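**Fera : apprentissage par imitation sur sachets souples, vos résultats ?**

**drumside_lab**
On travaille depuis septembre avec la méthode Fera sur deux bras. La tâche : trier des sachets de snacks posés en tas sur la table. 175 démonstrations en téléopération, puis entraînement avec prédiction par blocs d'actions. Sur les objets rigides tout va bien. Sur les sachets, la politique hésite dès que deux emballages se chevauchent. Quelqu'un a comparé avec des blocs plus courts ?

**mk_pince**
Oui, et ça aide un peu. Avec des blocs longs, le bras s'engage sur une trajectoire et ne corrige plus si le sachet glisse. Par contre le mouvement devient saccadé. Il faut lisser derrière.

**oriane77**
Pas d'accord sur le diagnostic. À mon avis la longueur des blocs est secondaire, ce sont les démonstrations qui posent problème. Si l'opérateur attrape le sachet tantôt par le bord, tantôt par le milieu, le modèle apprend une moyenne des deux et ferme la pince entre les deux points. Combien d'opérateurs chez vous ?

**drumside_lab**
Six. Et non, pas de consigne commune pour la prise. On voulait de la variété.

**oriane77**
La variété dans la position des objets, oui. Dans la stratégie de prise, c'est plus risqué avec si peu de données. Refaites une série avec une seule consigne (par la soudure du sachet par exemple) et comparez à nombre égal.

**mk_pince**
La politique est censée gérer plusieurs modes, c'est tout l'argument du papier de Tzavaras. S'il faut imposer la prise à la main, autant la programmer.

**oriane77**
Le papier teste sur des cubes. Un sachet à moitié vide se plie, la soudure n'est jamais deux fois au même endroit. Je ne dis pas que la méthode est mauvaise, je dis que les chiffres ne se transposent pas.

**tj_morton**
Chez Morton on a eu le même souci. Ce qui a débloqué les choses, c'est d'ajouter des reprises : l'opérateur rate volontairement la prise, rouvre la pince et recommence. Sans ça, le modèle n'a jamais vu d'échec et il reste planté au-dessus du sachet. Attention à couper le début de l'épisode à l'entraînement, sinon il apprend aussi à rater.

**drumside_lab**
On n'a aucune reprise dans le jeu, les épisodes ratés ont tous été supprimés. Je vais en enregistrer.

**mk_pince**
D'accord avec les reprises. Et gardez un protocole d'évaluation fixe – mêmes dispositions de départ, notées à l'avance – sinon vous comparez du bruit.

**drumside_lab**
C'est prévu : 9 dispositions, 6 essais chacune, pour l'ancienne et la nouvelle politique. Je garde les blocs à la même longueur pour ne changer qu'une chose à la fois, et la consigne de prise viendra dans une deuxième série. Les fruits et légumes factices restent dans le bac jaune à gauche, ils ne servent pas pour ce test.

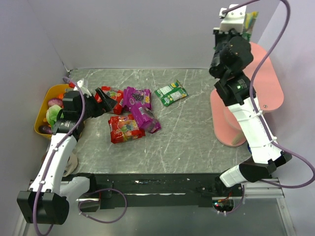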